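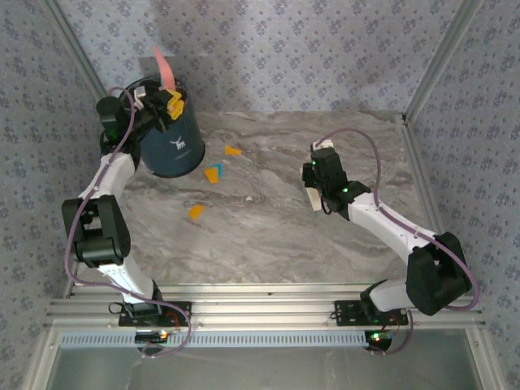
Ticket 3962, opened by Ngân Lã, Sandolton site, September. The pieces from the Coton shape set do not lie flat any more after they are stored in the bin. I put them in each evening, and next morning some have a bent corner. On the table now are the orange triangular piece beside the navy bin, and below it the bigger orange-yellow one, which overlaps the small blue one. The bin is the one with the white animal on the side.

Reply, Reijo Laaksonen, 14:20
Thank you, Ngân. Please tell me how many pieces are in the full set, and if the long strips go in the same bin.

Ngân Lã, 14:50
The set has 35 pieces. Yes, the strips are in the same bin - they stand upright and the small shapes slide down between them and the wall.

Reijo Laaksonen, 15:05
Then I think the strips press on the corners. Please store the strips separately, and put the bent pieces under a heavy book for six hours. Do not use warm water.

Ngân Lã, 9:10
Done as you wrote. Two triangles are flat again, one is still a little bent. Can I order a single replacement, or only the full set? Please keep the ticket open.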